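**Fenholm Cue Sports Association** – notice to members on the new handicap system for the winter league (1/9)
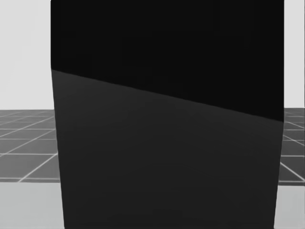

*A dark box form with a slanted edge. Computer-rendered image.*

2/9
The Association has approved a revised handicap system for all nine-ball league play. It applies to every team registered at the Fenholm and Mykhailiuk rooms from January. The present system stays in force until the current schedule is finished, including any postponed matches.

3/9
Each player will carry a rating in place of the old letter grade. New members with no match record will start at 700. Members who already hold a letter grade will receive a starting rating drawn from their results over the last two seasons. Team captains will receive the full list before the first match night and are asked to post it where their players can read it.

4/9
A rating will not move until a player has completed five league matches. After that it will be reviewed at the close of each match night. The review used 3880 recorded games from past league play. Under the letter grades, players near the top of one grade were giving up too many games to players near the bottom of the next.

5/9
Race lengths will be set from the difference between the two ratings. The longest race any player can be asked to win is seven games. Captains must agree on the race and write it on the score sheet before the lag. A race may not be changed once the first rack has been broken, even by consent of both sides.

6/9
Score sheets must show the final score of each race and both captains' signatures. Sheets with a missing signature will be returned, and the match will be held as unreported until the sheet is corrected. Forfeited races do not count toward a rating for either player – they count only in the team standings.

7/9
A member who believes that a starting rating is wrong may ask for a review in writing. The request should name the matches in question. Requests go to the league secretary, Yaroslav Antoniuk, and will be answered before the member's next scheduled match where possible. A member may continue to play at the listed rating while a request is open.

8/9
Results from outside events, including the Voltico Open and the Dudance doubles, will not be used to set or adjust a league rating. Several members asked for this at the last general meeting. The Association considered the request and declined it, as table sizes and break rules at those events differ from our own. The matter may be raised again at the end of the season.

9/9
The rules on substitutes, coaching time-outs and push-outs are unchanged. The break must still be taken from behind the head string, and the nine-ball is spotted if pocketed on a foul. Printed copies of the new handicap chart will be held at the desk in both rooms. Captains who need more than one copy should ask for them when they hand in their team list.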